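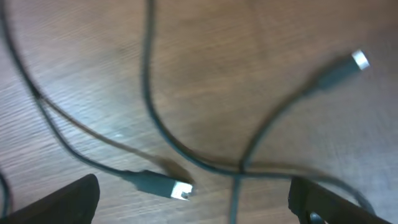 Reading notebook, March, evening

Finished the Plelden novel at last, 8 days for the second half alone. I write this before I forget, for me and for whoever prepares the next entry of our book blog.

The story begins in 1921 in the harbor town Rikthorpe, where the Hauser family keeps a rope store. First 90 pages are slow. I had to make a family tree on paper, as two cousins have the same first name, and I mixed them until the funeral chapter. After the funeral it goes fast.

To check: does the letter on p. 212 have the same date as the ship's departure? I think there is a mistake, or the older sister lies. I prefer that she lies. 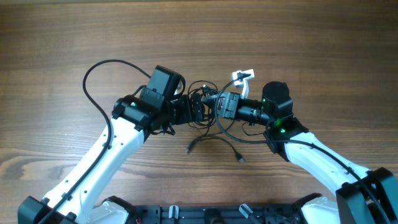 The part I want to discuss in the blog is the reconciliation of the sisters. Baltier, the lawyer, puts them at one table, and for a whole chapter they do not touch. The author gives us only their hands, moving closer on the wood. I was looking for a way to explain it to readers, and I think it is like the two white arms here, one from the left and one from the right, the black grippers nearly meeting in the middle of the table. The chapter stops at this distance. I read it two times.

Not so good: the dialect. Every fisherman speaks the same, and I needed the dictionary for words which were not in it.

Still to do: reread the prologue, copy the passage about the fog, decide on the rating (four for now). The second volume I have already on the shelf, but first I must finish the short stories for April.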